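Thread on shelf load ratings, since the placard gets misread a lot. The number on it is per level, with the load spread evenly. It is not the rating for the whole unit.

2/ Our Maddocks bays are marked 431 lb per level. A single 100 lb casting set mid-span is a point load, and the placard says nothing on point loads. Ask the supplier for that figure.
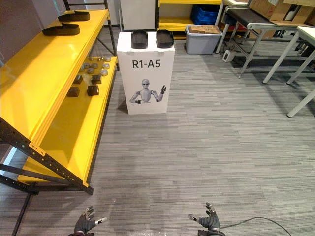 3/ Beam deflection: we work to span over 180 and measure it with the level loaded. If the beam stays bent after unloading, replace it. Do not flip it over and reuse it.

4/ Anchors. Clisska supplies wedge anchors in the kit — torque them, then check again after 30 days. Write the value on the inspection sheet.

5/ Shims go under the foot plate, full contact. Folded cardboard is not a shim.

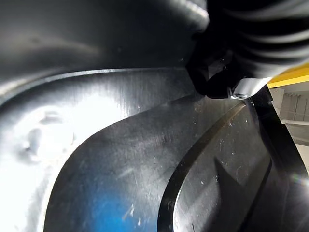
Modier, March

6/ Second round of checks finished on the Brusix bays. Two loose anchors, one missing beam clip. All corrected before reloading.

7/ Heavy stock goes on the lowest level. If you change beam heights, the upright capacity changes too, and the old placard comes down.

Comments

What torque for 3/8 anchors?

Per the anchor sheet. It varies with the concrete.

Ours has no placard at all. Unload it?

Yes, until you have the rating in writing.

Contact | © Modier Storage Notes | Back to top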